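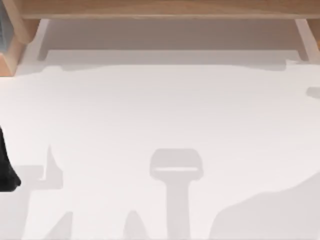

Welcome to the questions page for Zakaria, our little furniture studio, where we make trestle desks and benches to order and where the kettle is very rarely off. We get a lovely lot of emails, and many of them ask the same few things, so I've gathered up the answers and tried to be as plain as I can (I do go on a bit, so do skip about). The first is nearly always about colour. People want to know how a pale, honey-toned wood sits next to a white top, and the beam and its supports against the white surface give you a fair idea: light and quite gentle, with the grain still showing.

Will the wood stay that colour?
Not quite, I'm afraid. Pale woods mellow over the years, and a desk by a sunny window will change sooner than one in a dim hallway. If you keep a lamp or a tray on yours, do move it now and then, or you'll find a lighter patch underneath one day.

What do you finish it with?
We use a clear hard wax oil, three thin coats, rubbed back by hand between each. You can have it without, and some people love the bare feel of it, but please think about tea first.

Which desk should I choose?
The Flimitska is our everyday desk and suits most rooms. The Stiltari stands a bit taller and is meant for people who like to work on their feet – it's the one I use myself, with a stool nearby for the afternoons! If you're torn, send us the height of your elbow from the floor when you're standing up straight and we'll happily advise.

How do I clean it?
A soft cloth, barely damp, and then a dry one. Please don't use spray polish, as it leaves a film that makes re-oiling a real nuisance later on.

How long will I have to wait?
Usually almost 47 days from the day you settle on your sizes. Orders placed after the start of October may not reach you before Christmas, so do get in touch early if it's a present.

Can I come and see one first?
Yes, please do. Our showroom is in Zorndale, just behind the old bakery, and visits are by appointment so that we can give you a proper amount of time. Bring a photo of your room if you have one, and children are very welcome.

Who do I speak to if something's wrong?
Ask for Yolanda Bedoya and quote your order number (it looks like 2729 and is on your receipt). Small dents can often be put right at home, and she'll gladly talk you through it over the phone.

Page last updated June 7, 2018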